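The Case for the Patient Demonstrator

Institutions that teach robots by demonstration tend to measure their work in hours recorded. Vastalent has done so as well, and this essay argues that the measure should change.

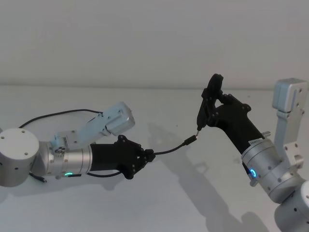
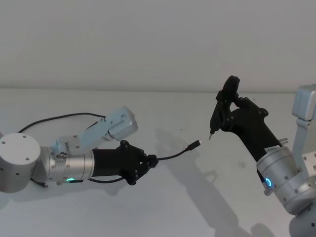
Two arms and one thin black cable

By the Director of Training Practice, Vastalent
16 December 2020

A cable is a poor subject for haste. It bends where it is held and again where it is not, and an operator working two arms by remote control must decide which hand leads. Those decisions are what the robot is meant to learn. When an operator is pressed for volume, they are the first thing to suffer.

In October our Dullier site reviewed 3004 demonstrations of cable handling. Reviewers set aside 1813 of them. Few contained an outright error. Most showed a hurried approach, a grip taken too far from the plug, or a correction so quick that its purpose could not be read afterward. A person watching would forgive such things. A system that learns by copying will repeat them.

The usual objection is cost. Our partners at Kumsa have argued that a large collection of uneven quality can be sorted later, and the point deserves respect. Sorting, however, is also labor, and it is done by people who did not feel the task in their own hands.

We therefore favor shorter sessions of about 30 minutes, with no more than 4 in a working day, and a written note from the operator after each one. The Plimetti program has adopted this schedule for all work that requires both arms. Its operators now record fewer demonstrations — a result we accept — and they are asked to discard any attempt they would not wish to see repeated.

Operators should also have a say in which tasks are ready to be taught. They are usually the first to know when a task is not.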